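Donating Household Goods to the Runbridge Reuse Centre

This page explains how to prepare household goods for donation to the Runbridge Reuse Centre. It applies to residents dropping off items in person and to those who have booked a kerbside collection through the Swanson depot.

Before you begin

Check that each item is on the accepted goods list. The Centre accepts crockery, cookware, linen, books, baskets, small furniture and unopened dry food. It does not accept mattresses, child car restraints, gas bottles, paint or opened food of any kind. Electrical items must be taken to the Flindumus counter for testing and tagging and should not be placed in general donation boxes.

You will need clean cardboard boxes, packing tape, a dark marker and old newspaper or tea towels for wrapping.

Step 1. Sort and clean

Sort goods by the room in which they are used. Wash and fully dry all kitchen items. Launder linen and fold it flat. Remove personal papers from books, folders and handbags, as the Centre is unable to trace owners once goods have been priced.

Step 2. Choose and prepare the boxes

Use rigid cardboard boxes that one person can lift when full. The maximum weight is 8 kilograms per box. Look inside each box before packing, remove old staples and labels, and tape the base along the centre seam and across both ends. Plastic bags are accepted for linen only.

Baskets may be donated separately and do not need to be boxed. Handles should be firmly attached and the weave free of mould. Please empty baskets before drop-off unless they are being given as a food hamper, in which case all contents must be sealed and within date.
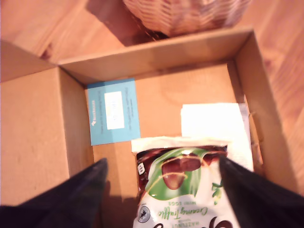
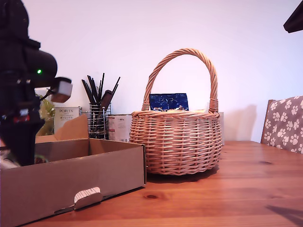
Cardboard box and wicker basket.

Step 3. Pack and label

Place heavier items at the bottom and stand plates on their edges. Wrap glassware individually. Close the flaps and tape them once only, to allow staff to open the box for inspection. Write the room name on the top and on one side. Mark any box containing glass as FRAGILE.

Step 4. Drop off or book a collection

Drop-off is at Bay 3, behind the Trekero building. Please remain in your vehicle until directed forward. Do not leave goods outside the gate after hours; this is treated as illegal dumping and penalties may apply.

Kerbside collections are limited to four boxes per household. Quote form 3261 when booking, and place boxes on the nature strip by 7 am on the morning of collection. In wet weather, keep boxes under cover near the front of the property and note their location on the form.

Goods that cannot be accepted

Staff may decline items at the point of drop-off. Declined goods remain the responsibility of the donor and must be taken away at the time.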